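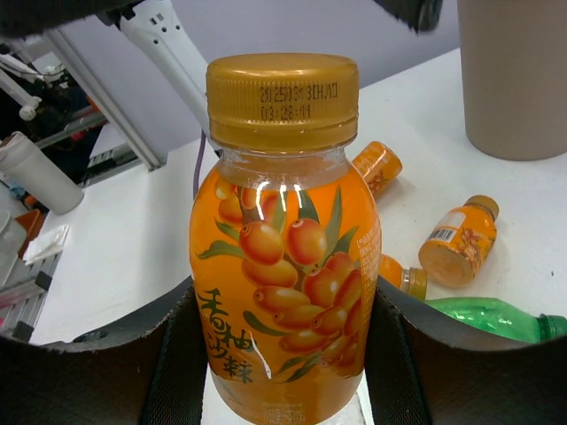

Planner sync, my notes again

Sérgio Loureiro ran it, I typed, everyone else ate my crackers.

Grasp planner: Plirnik still picks a new approach angle every time the pose estimate twitches. We argued for 15 minutes and agreed to hold the angle for the last 20 mm — Sérgio wants it behind a flag, fine by me!

Perception: glare on shiny labels is giving us junk depth points. I'll try the Zamfir filter on the 2,020 logged grasps before we touch any thresholds.

Tooling: Bakuvine replay crashes on long logs (yes, still). Sérgio has the fix on a branch, and I owe him a review.

Next sync in 2 weeks.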